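Progress Report to the Cindine Fund
Project: Learned handling of folded household textiles
Reporting period ending November
Submitted by Kulap Srisuk, Project Lead, Clindetico

Purpose of this report

The present report covers the second period of the grant. It sets out the work done on demonstration recording and policy training, the main result to date, and the changes requested for the final period.

1. Demonstration recording
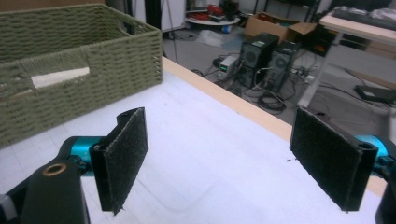
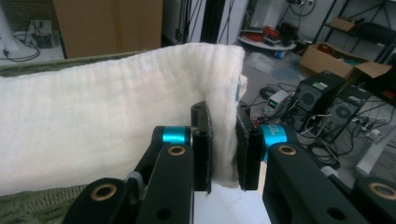 Recording with the hand-held gripper moved from rigid household items to textiles during this period, as set out in the approved work plan. The data set now holds 1427 accepted demonstrations. Each one covers a single grasp and placement, and each was checked by a second member of staff before acceptance. Folded towels remain the main object of study. Operators are instructed to take the towel at its rounded, folded end, with one jaw pad on either side of the layers, as in the grasp on the white terry towel. This grip was adopted after trials in which the policy had learned to take hold of the top layer alone and opened the fold on lifting. Loose corners and side grips are still recorded, but they are labeled separately and kept out of the main training set.

2. Training results

The policy trained on fold-end grasps was compared with the earlier policy, which had been trained on mixed grasps. Both were run on the Hivo arm with the same towels and the same starting positions. The earlier policy kept the fold closed in 6 of 23 trials. The new policy did so in more than half of the same number. Most of the remaining failures came at release – the lower layers stayed between the pads as the jaws opened, and the towel was pulled out of place.

Amnuay Kongkaew has reviewed the failed trials and recommends that the opening movement be slowed and recorded as a separate labeled phase. The Onsri labeling tool has been changed to allow this.

3. Items behind schedule

Work on knitted fabrics began later than planned. Five of the planned recording sessions have been moved to the next period. The delay does not affect the total budget.

4. Request to the Fund

Approval is requested to move the unspent travel allowance to operator hours. The revised budget table and the full trial log are attached as Annexes A and B.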